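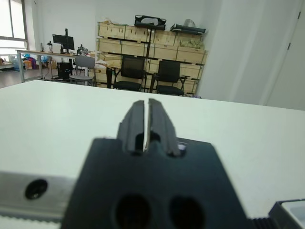
House rules for two-arm bench cells: what goes in ours?

wattlebot
Right, we've finally got a draft going for the Holari bench and I'm stupidly excited about it! Two arms, one white table, small black trays and cases, and until last month the only rule was "don't leave your mug there". What I have so far:

1. Both grippers open and clear of the parts before anyone reaches in.
2. Parts start spread out with bare table between them. Nothing stacked.
3. Speed capped at 200 mm/s for anything that hasn't had 100 clean runs.
4. Wipe the table at the start of each shift.

Tell me what's missing. I'd love to have it up on the wall before December.

mooseknuckle_eh
Love this. Number 1 needs more teeth, though. Open grippers tell you nothing about whether the arm is allowed to move. At Ganard we wrote "enabling switch released, status light checked, then hands in", in that order, and put it on a card at eye level. New people pick it up in a morning.

wattlebot
Good one, stealing that. Rule 1 is now your wording with the gripper bit tacked on the end. Start layout below, with the closed case towards the back, the open tray in the middle and the black bar over to the right.
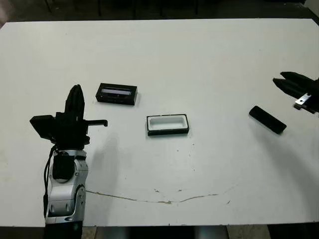 Page last modified: November, 4:21 pm

teatowel
Lovely clear spacing. My quibble is the table itself. There's a long thin line across the near half that looks like a crack to me, and some specks by it. If you've got any vision on that cell, marks like that belong in the rules too. We keep a sketch of every known mark taped inside the cabinet door, and anything new gets drawn on before the next run.

mooseknuckle_eh
Disagree, sorry! A sketch is one more piece of paper that goes stale. Replace the top or cover it with a mat. We went through this on the Claleo line and the sketch was out of date inside a fortnight.

teatowel
A mat moves, and then your heights are off by a couple of millimetres in one corner. I'd take a known crack over a wandering mat any day of the week. Glue it down and we can talk.

wattlebot
Ha, you two. I'm leaning teatowel's way, because a new top means redoing the calibration and that cost us two days last time. So, rule 5: log the marks, and no part starts on top of one.

The other thing I want to pin down is reach. With two trays side by side and an arm coming in from either side, I'd like each arm to own its half, plus a shared strip down the middle that only one may enter at a time.

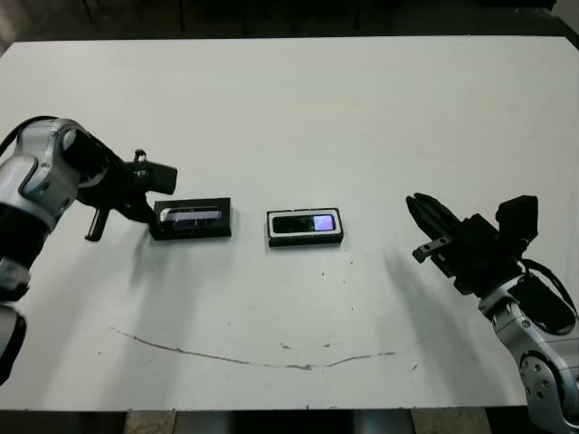

The left tray would belong to the left arm outright, and the middle one sits in the shared strip, so whichever arm wants it has to ask first. Our controller can do that with a plain zone lock. It slows the cycle a touch and I don't mind one bit.

cisneros_fan
Zone lock, yes, yes, yes! We run ours on the Cisneros controller and it's had nearly 4,000 cycles without the arms touching. Make sure the lock covers the elbows and cables as well as the fingertips. Ours only checked the fingertips at first and a cable loop got snagged.

mooseknuckle_eh
Seconding cables. Add a look at the full cable run to the start-of-shift list, both arms, at full stretch.

wattlebot
Added as rule 6. Still open to arguments about the mat, but bring glue. I'll post version two once the night crew has had a go at it.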